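Deepak Dixit has sold groceries in Stostside for long enough to distrust anything described as a packing system. I asked him about paper bags, which the Furnoda leaflet calls "the obvious choice".

"Obvious to whom?" he said. "Put a jar in the bottom and carry it home in June. Then carry it home in November." 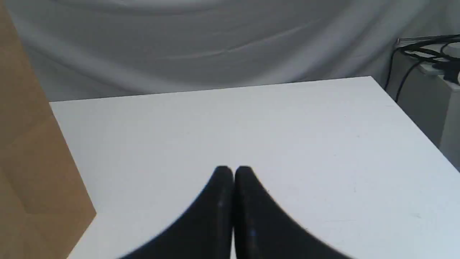

He packs on a plain white table and likes it clear before he starts. Kaker, his supplier, quotes 10 kilos a bag. Dixit won't go past 5.

"It's the handles I don't believe in. Twisted paper, a bit of glue. They want 184 for a box and I'm meant to be grateful." 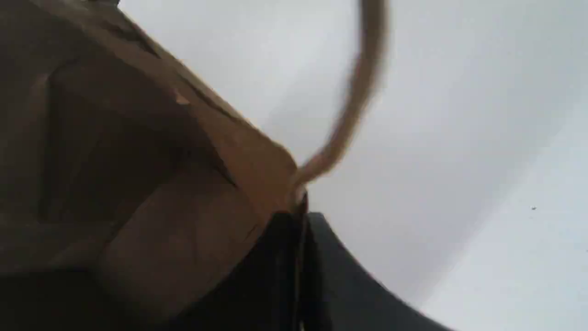
Vishwakarma disagreed, saying the handles were fine if people would only lift from underneath.

"Then why have handles?" said Dixit.
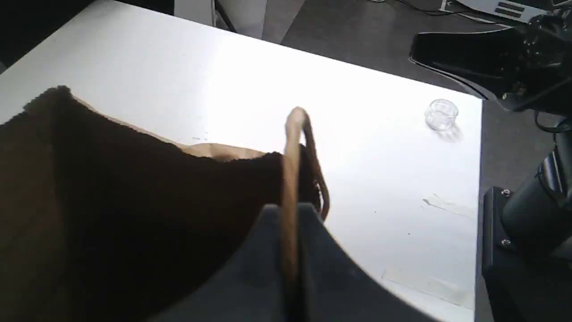

On glass he is stricter. Jars go in last but one, upright, with bread on top. He has read that a bag can be reused 3 times and would like to meet whoever managed it. 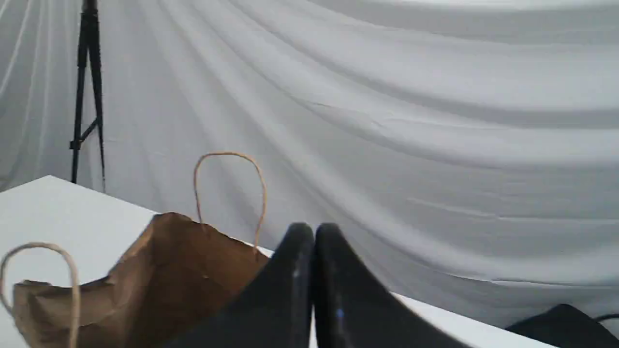
I asked if he'd go back to plastic. "I didn't say that," he said. "I said I'd want to see the bag first."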